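Handheld gripper sessions move to the Prarnholm room

2 Aug 2023

The demonstration work for the Hovico kitchen project moved to the ground floor room at Prarnholm in July. Most of the month went into getting people used to the handheld grippers, and the first full set of recordings is now on the server.

Until spring we taught the arm by remote control. An operator sat at the Pornadard station, watched two screens and steered the arm with a pair of sticks. It worked, but it was slow. A good operator could put a bottle on a fridge shelf in 61 seconds. With the handheld gripper, the same person does it in 13, and the motion is closer to what we want the arm to copy. The remote station is staying in use for tasks where the arm's own reach matters, such as getting past a half-open door.

The room is set up around small household jobs. The mini fridge is the main one at present: open it, take something from the shelf, put something back, close it. The person doing the demonstration starts a few steps from the desk, walks up, does the job once and steps back. Then the next person takes over. We ask everyone to move at a normal pace and to finish the motion even if they fumble. A fumble that gets corrected is useful to us and should be kept. A dropped item ends the take.

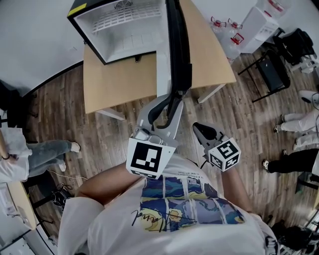

The handheld gripper with its marker cubes, one on each jaw. The mini fridge is on the desk behind.

The marker cubes are how we get the position of each jaw. They need to stay in view of the head camera, so please keep your sleeves and your other hand clear of them. In the first week we lost 20 takes to covered markers, nearly all of them at the moment when the hand turns to reach the back of the shelf. Aurélien Renaud has written a one-page guide on how to hold the gripper for that turn. It is pinned up by the door and also sits in the project folder. Read it before your first session.

A few points from the July recordings:

We have 296 usable takes of the fridge task. The plan is to train on these first and see how the arm does before recording more of the same.

Right-handed takes far outnumber left-handed ones. If you are left-handed and have a free hour, please sign up.

Start each take with the jaws fully open. Several recordings begin half closed, and they all had to be trimmed by hand.

Check the cubes before you begin. If one feels loose, hand the gripper back and take the spare. Do not press it back on yourself, as even a small shift means the calibration has to be redone.

The next task is loading a drying rack. Ferrand is sending two racks of different heights, and we will record with both. Remote control sessions for the same task will run in parallel at the Pornadard station so that we can compare the two sets. Sign-up sheets for both are in the usual place, and sessions last one hour including the practice takes.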